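How do backing singers get hired for tours?

Benedek Sipos
I've sung in my church choir for 13 years and would dearly love to try touring work – where does a person even begin?

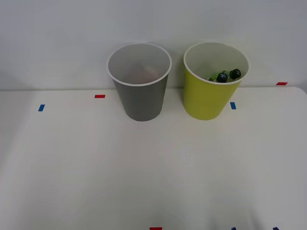 2 replies

Temari
Oh, what a lovely goal! Start with local function bands, say yes to nearly everything, and learn to hold a harmony line
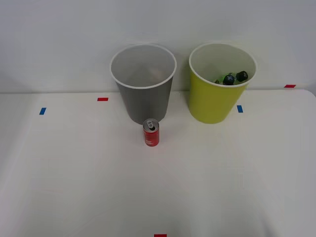 while somebody else is belting the tune right in your ear.

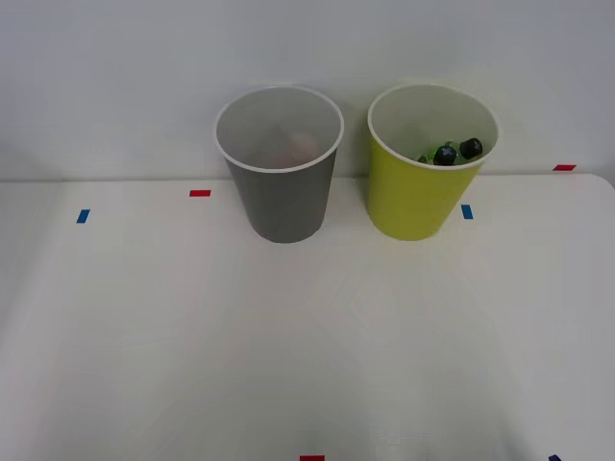
Gray paper cup on a white table

Sarantis
Get a demo up. Mine's 31 seconds.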